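Flastgate opens orders for its hand-held gripper kit

Tindavside, March - Flastgate is pleased to announce that its hand-held gripper kit can now be ordered by laboratories, schools and small workshops. With the kit, a person shows everyday handling tasks by hand, and the recordings are used later for teaching a robot arm.

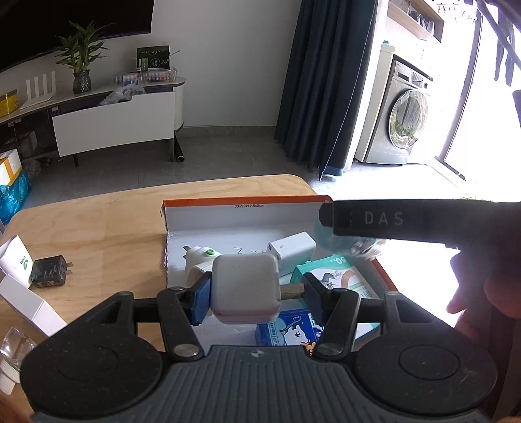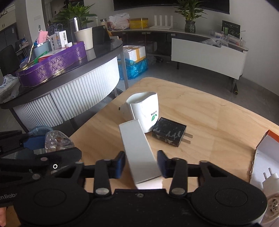

Sorting small household goods at a table, with the hand-held gripper.

The standard kit costs 425 euros and includes one gripper, a spare set of finger pads and a carrying case. A pair of grippers for two-handed work costs 709 euros. Spare pads and link arms can be bought separately from our distributor, Buschmann.

"Our customers asked for a tool which they can use in a normal home, between normal furniture," said Nives Sala, product manager at Flastgate. "Chargers, cartons, plugs - these are the things a robot will meet there."

Before the launch, 189 users tested the kit during the Lenonness trial programme. Following their remarks, the grip was made lighter and the printed guide was written again in simpler words.

The first 800 kits will be sent in May. Orders are accepted through the Flastgate website.

Press contact: Brunello Pace, Flastgate press office, Tindavside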